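Notes on the Household Paper Archive

Aug 29, 2010

Filed under: Home records, Storage

The annual review of household papers was completed this month. It had been planned for April and was postponed when the basement shelving had to be replaced. The results are set out below for readers who follow this series and for those who have written to ask how the system is holding up.

The archive now occupies 7 boxes. Before the review it filled the hall closet and part of the guest room. Most of the reduction came from utility statements, of which more than 600 were shredded. Statements had been kept from three previous addresses, including the apartment in Bavness, which was given up long ago and has produced no correspondence of any value.

The retention rules adopted last year remain in force. Tax returns are kept permanently. Supporting receipts are kept for seven years. Appliance manuals are kept for as long as the appliance is in the house, and the manual is to leave with the appliance. This last rule was poorly observed. The review found instructions for two toasters, a humidifier and a Grullska sewing machine, none of which has been in the house for some time.

Letters have been treated separately. The present arrangement is by year, with one folder for each, and an extra folder for items that bear no date. Arrangement by sender was tried and given up. Several correspondents changed their names, and a number of cards are signed only with initials. 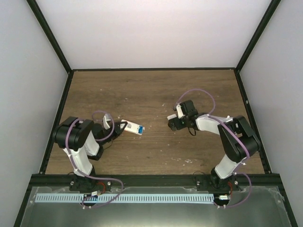
Tabletop with two robot arms.

The matter of folders requires a short note. The Duda folders purchased for the first boxes have held their shape well, but the tabs are narrow and will not accept a label of ordinary size. Labels were cut down by hand, a task that took most of one evening and is not recommended. The Ikik folders have a wider tab and a softer fold. They were bought in a pack of 50, and 40 have been used. The remainder will be sufficient for next year, provided that the school papers are not added.

School papers are the one category on which no decision has been reached. Report cards and certificates will be kept. Workbooks present more difficulty — they are bulky, many are only half filled, and every attempt to thin them has ended with the whole stack being read and returned to the shelf. They have been placed in a temporary carton and will be considered again in April.

A written index has been started. It lists the number of each box, the years covered and the general contents, and a copy is taped inside each lid. Corrections are made in pencil until the end of the year, when a clean copy is typed. Readers who keep a similar index are invited to describe their method in the comments, particularly with regard to photographs, which have not yet been indexed at all.

Posted in Home records | Leave a comment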